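Buscar en el sitio Buscar Introduzca término

Quiénes somos

Godoy es un taller pequeño de automatización doméstica. Enseñamos a pinzas y brazos a ordenar ropa de cama, cojines, mantas. Empezamos en Nedholm con 2 personas y una mesa prestada, ahora trabajamos en pisos de prueba amueblados, con gente grabando tareas a mano.

Nos preguntan mucho por lo de octubre. Mejor contarlo aquí que por teléfono.

La pinza Plillico no soltaba. Cerraba sobre la tela, llegaba la orden de abrir y nada - seguía apretando. Fallo del firmware, un contador que se desbordaba tras 4000 ciclos. En 28 unidades. Sin heridos, pero un operador se llevó un buen pellizco en el dedo y eso ya es demasiado.

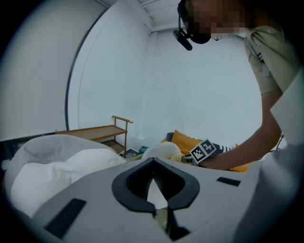
Paramos todo esa misma tarde. Retiramos las unidades, revisamos 900 grabaciones una por una y tiramos las dudosas. Lento, caro, aburrido. El proyecto Ullolus se retrasó y avisamos a los clientes antes de que preguntasen.

Qué cambió: apertura mecánica de emergencia en cada pinza, sin pasar por software. Límite de fuerza mas bajo con tejidos. Y cualquiera puede parar una sesión, sin dar explicaciones - el becario también.

Seguimos en Nedholm, mismo local. Visitas por la mañana, con cita. Si tiene una Plillico de la primera serie y no le hemos escrito, escríbanos usted, se la cambiamos sin coste. Los informes del fallo se envían a quien los pida, tardamos un poco en contesar.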